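Gululside Football Club
Kit History Project: second progress report to the Peeters Fund
2023-02-22

Your guidance notes ask us to begin with what has changed since the last report. The title has. We were "A Century of Gululside Colours" until we established that the club did not, in any provable sense, have colours for the first part of the century. It had whatever the players turned up in. The grant agreement still carries the old name and we would be grateful if that could stay as it is, as the alternative is another form.

Where we have got to

The plan was to record every first-team shirt, home and away, with the years it was worn, who made it and what it was worn with. We said there would be 26 designs. We have now confirmed 19, and have reluctantly struck out two that appear in the club's own anniversary booklet. One of these, the famous hooped away shirt, seems to be the visitors' shirt in a badly captioned team photograph. It has been on the clubhouse wall for years and several people remember wearing it.

The away kits are much harder than the home ones. Home shirts were ordered, argued over and minuted. Away shirts were bought in a hurry after somebody noticed the fixture list. For three seasons running the club changed only its shorts against Prultach, whose shirts were plainly the same colour as ours, and the match reports make a good deal of the resulting passes.

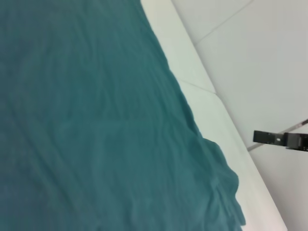 Shorts and socks have taken up more of our time than anyone budgeted for. The application treated them as a column in a spreadsheet. They now have a spreadsheet of their own, because the club had a habit of keeping the old shorts when it bought new shirts, then replacing the shorts a year later in a slightly different shade. We have settled on listing each combination separately and giving the first match we can find for it. Where the only source is a black and white newspaper photograph we put "dark" or "light" and leave it there. One member of the project wanted "probably maroon". This was discussed at length.

Public response

Our appeal in the matchday programme brought 23 replies. Most were helpful, a few were about the car park, and one was a four-page letter on the decline of the collar, which we have filed under oral history. Five respondents have agreed to be recorded. The first recording is finished and typed up, less a long passage on refereeing that the speaker has asked us to withhold for the time being.

Flunine, who supplied the club through its brief semi-professional adventure, have let us see their order books. They are in excellent condition and explain a great deal, including why the numbers on one set of shirts go straight from 11 to 14. The club was charged by the digit and was trying to save money.

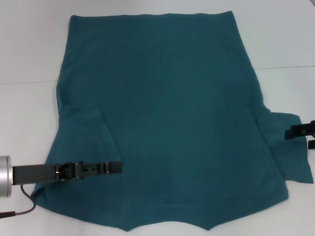 The order books also settle the question of the second crest. It was never adopted by a vote, as the booklet claims. It came with the shirts, and the club changed its letterhead to match.

Money

Spending is under budget on travel and over on scanning. We should like to move part of the travel line across, and a revised table is attached. The hire of the display boards was cheaper than quoted, which so alarmed us that we rang to check. The boards are booked and the price stands.

What happens next

The display opens in the clubhouse in April, with 18 panels. The text for 11 of these is done. The remainder cover the seasons in which the club played in two divisions' worth of borrowed kit, and we are still waiting for permission to use the Prultach programmes. If it doesn't come, we will print the panels without them and add a note of thanks to everyone else.

The online list will follow once the socks are finished.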